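Visit report: Privham assembly and rework hall
2 March 2023

The Wieser building at Privham has 612 square meters on one level. Our group was admitted at the side entrance and signed in by Gunhild Bjarnason, who runs the bench area for Zever and led the tour. Shoe covers are required past the second door.

The first stop was incoming goods. Parts are booked in by lot and held on racks until a bench asks for them. The rack index is kept on paper and in the Fitesine system, and the two are reconciled every November. At the last check 278 part numbers were active.

Next came the benches. Work moves between them in shallow trays, one job per tray. A tray stays with its job until the final check, and mixed trays go back to incoming goods for sorting. Ms. Bjarnason put average handling time at 40 minutes per tray, nearly 75 when cables have to be replaced. The tables are white, which she prefers for finding dropped screws. The floor is painted green and was last recoated two years ago.
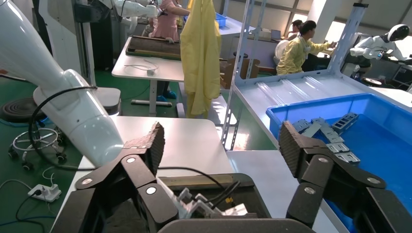

Cables take up more of the day than the housings do. They arrive bundled with the white plastic parts and have to be separated before anything can be tested. Tags are read against the job sheet and left on. Several visitors asked about overhead power for the benches. A quote has been requested, but no date is set.

The tour closed in the test room, where photography was not permitted. Parking is behind the building, and the gate code changes weekly.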